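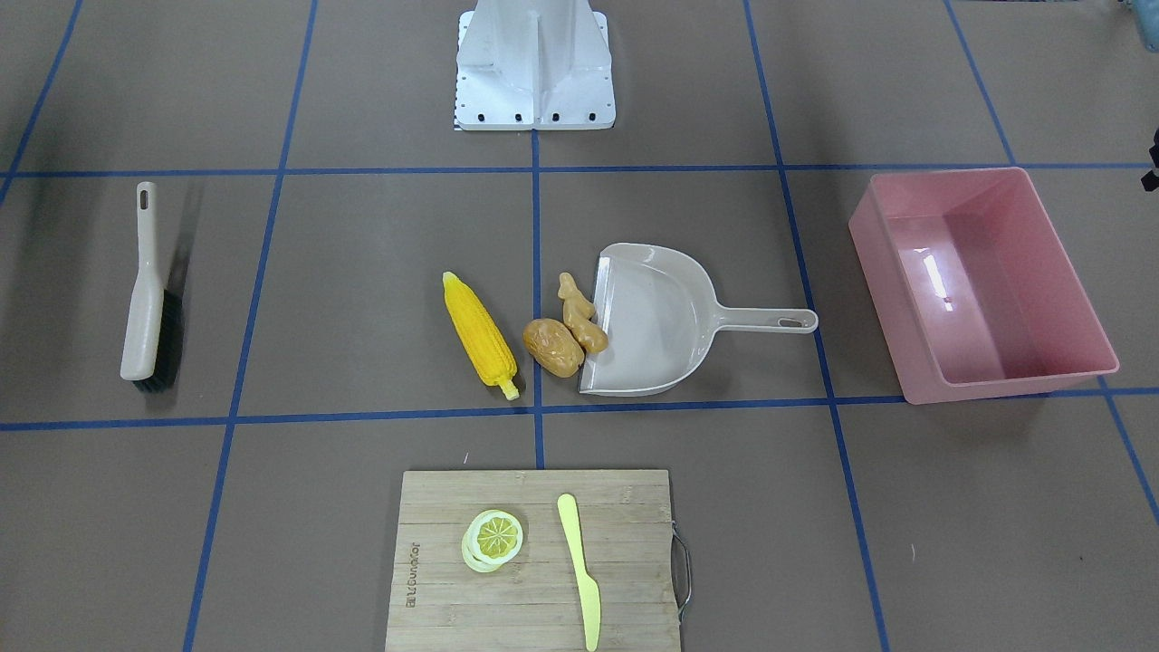
Sweeping Up at Clonwood

Part 2 of our floor gallery, put up 3/27/20. More than 22 readers wrote in after the first one, mostly to complain about the grout.

Brush on the left, pink bin on the right, and a corn cob, a potato and a knob of ginger in between. All toys, so dinner is canceled. The ginger has got as far as leaning on the dustpan – we admire the initiative.

Blue tape on the floor, in big rectangles. The bin has a cell to itself, like a senior manager.

Recent galleries
Wekix Shelf Week
The Villanueva Pantry
Four Mops, Ranked
Cillerent Yard Sale, July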